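Mezzanine Desk News

The January cleanup at Skikine is now a March cleanup. The upstairs desk by the railing has been reached at last, and the drawer under the coffee machine gave up 37 pens, 4 of which write. The survivors will get the small white holder with the divider, so please don't fill it with receipts.

Wrappers remain our leading export. If it crinkles and you're finished with it, it goes downstairs with you, by the stairs and not over the rail.

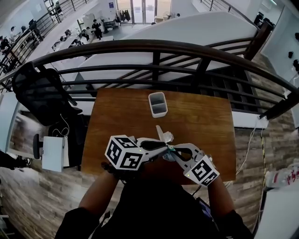

Upstairs desk, with one crumpled item and the white holder at the back.

Shelves are next.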